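# Chapter 7. Buying a Work Cell: Reading the Offer

The first six chapters treated the arm, the gripper, and the controller as separate subjects. A buyer seldom meets them that way. Most small and mid-sized kitchens, labs, and packing rooms that take on a robot take on a kit: one or two arms, end tooling, a controller, a software license, and a set of tasks the seller says the kit can perform. This chapter is concerned with how to read such an offer and how to test what it claims.

The running case is the Dromo bench kit, sold by Skutetti and supported under contract by Mandagi. It is used here for two reasons. The kit is sold for light food handling, a field in which parts are soft, uneven, and cheap, and its paperwork is typical of the trade in both its strong and its weak points. The same methods apply to kits sold for machine tending or parcel sorting.

After working through the chapter, the reader should be able to:

- separate the claims in a product sheet into those that can be measured and those that cannot
- write an acceptance test for a single handling task
- compare two offers that state speed and load in different terms
- estimate the yearly cost of a service contract

## 7.1 What the sheet says

The Dromo sheet runs to 18 pages. Four of these hold figures a buyer can check: reach, rated load, repeatability, and power draw. The rest describe uses. Under "Food handling" the sheet lists loading and unloading of trays, pots, and racks, and states that the kit will handle "soft goods of regular shape." No range of size, weight, or firmness is attached to that phrase. A claim of this sort can't be passed or failed as written. It must first be turned into a task.

A task, as the term is used in this book, has five parts: the object, its starting place, its ending place, the time allowed, and the faults that count as failure. If any part is missing, buyer and seller will each supply their own version, usually after the invoice has been paid.

Rated load causes particular trouble. The figure on the sheet is the load at the wrist flange, and the weight of the gripper must be taken from it before anything is lifted. For soft goods this rarely matters, as the object is far lighter than the limit. What matters is grip force, and specifically the lowest force the gripper can hold steady. The Dromo sheet gives the highest force only. The competing offer from Narex gives both, and on this point it is the better document.

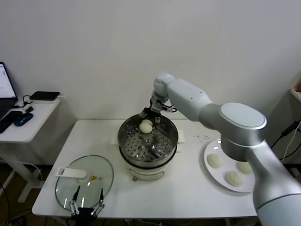 Container loading is the task most often quoted for kits in this class, and it is harder than it looks on a sheet. The arm must come in from above, clear the rim, and release low enough that the object does not roll. With a steamer pot there is a further limit: the wall leaves little room on either side of the gripper, so the fingers have to point down when they carry a bun to the perforated tray, and any tilt of the wrist uses up clearance. The lid has to be dealt with as well. A glass lid lying flat on the table takes up space that the arm planner must treat as blocked, and a task that begins with the lid already off is a different task from one in which the kit removes it. The offer should say which is meant. The Dromo sheet does not, and the buyer should ask in writing.

## 7.2 Writing the test

A fair test uses the buyer's own goods, at the buyer's own bench, at the temperature at which they will be handled. The seller's demonstration goods are chosen to work. For the loading task, Renata Acuña's test form, reprinted at the end of this chapter, records each attempt on one line and allows four kinds of fault:

1. **Miss.** The fingers close without holding the object.
2. **Drop.** The object leaves the grip before the release point.
3. **Mark.** The object is placed but carries a dent or tear that the buyer would reject.
4. **Contact.** Any part of the arm or gripper touches the container.

A single attempt may carry more than one fault. The form keeps these apart, and a summary that merges them into one success rate should be sent back. A kit with many marks needs softer finger pads or less force. A kit with many contacts needs a slower approach or a better model of the pot. The remedies have nothing in common, and neither do their prices.

The trial used for the worked problems covers 3,911 attempts, of which 3,336 were free of any fault. The clean rate is 85.3 percent. Whether that is good enough depends on what a fault costs. In a kitchen where a worker stands at the same bench and sets a fallen bun aside, it may be. In an unattended cell it is not, as one object on the floor or across the rim can stop the line until someone arrives.

## 7.3 Service and the second year

The purchase price is the easiest number to find and the least useful one alone. Mandagi's contract for the kit covers 1,056 operating hours per year, after which labor is billed by the visit. A cell running four hours a day, five days a week, uses 1,040 of those hours in 52 weeks – a margin of 16. Adding one hour to the working day pushes the total to 1,300, and the buyer is then paying for cover that ends before the year does.

Finger pads, cables, and cleaning covers are excluded from the contract as wear parts. Their price list is a separate document, dated March, and should be requested together with the main offer. Software updates are included for the first year only. Section 7.6 returns to this point, with a worksheet for spreading license fees over the expected life of the cell.

## 7.4 Terms used in this chapter

**Approach path.** The last stretch of motion before the fingers close or open.

**Clean rate.** Attempts free of any fault, divided by all attempts.

**Holding force, lowest.** The smallest force at which the gripper stays closed on an object without drifting.

**Wear part.** Any component the seller expects the buyer to replace at the buyer's cost.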